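We use cookies to make this newsletter page work properly. Accept | Manage preferences

Desk Drawer Amnesty - how we're going

Quick one this month, end of year madness, sorry. Newsletter is late and so am I.

So the stationery clean-out. Started back in August when Samer Twal opened the second drawer at the front desk looking for a stapler and found four staplers, none with staples. You all know what those drawers are like. Dried up textas. Bulldog clips holding nothing. Rubber bands gone to goo. A birthday card for somebody who left years ago, signed by half the office, never given.

Rule is simple - empty your drawer onto a table, test every pen on scrap paper, bin the duds, and anything good goes in the shared supplies. Don't put it straight back in the drawer. I'm looking at you, Montoya Street mob.

Final tally came to 1,443 items across both sites. Of those, 954 were pens, pencils and markers. Demetrio Calvo did the count over two lunch breaks and would like it known that he's not doing it again next year. Highlighters went in with the markers, before anyone writes in. Correction tape didn't.

The clear organisers have been the best part of it. See-through, so no more rummaging, and low enough to sit on the bench without being knocked every time someone reaches for the phone. Pencils and pens go in one end, small bits in the other. Please dont mix them, it took ages.

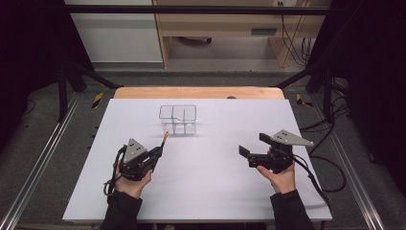
Striped pencil or marker, clear organiser at the back. Pens and pencils all live in these now.

A few things people have asked:

Can I keep my own pens? Yes, course you can. Put your name on them. Masking tape and a biro will do, the label maker is out of tape until the Stellurora order turns up.

What about the good scissors? Hook beside the guillotine. They go BACK on the hook. Two pairs missing already.

Coloured pencils - any over half length are going to the after-school group at Tukholm Hall, who'll take sharpeners as well. Erasers too if they're not too grey. Box is by the side door, drop them in before we close up for the break. No crayons thanks, they've got buckets.

Empty organisers - there are 4 spare on the top shelf in the Joder room. If your team wants one, take it and write it on the sheet. One per team til everybody's had a go. Wash it first, warm water and a bit of dish soap. Not the dishwasher, the last one came out shaped like a banana.

Still to do: the tall cupboard. I opened it, saw the box of overhead transparancies, closed it again. January job. If you can spare an hour and don't mind dust, let Samer know, he's got the key.

Righto, that's me. Kitchen roster is on the next page.

Posted 08/12/2020
3 comments | 11 shares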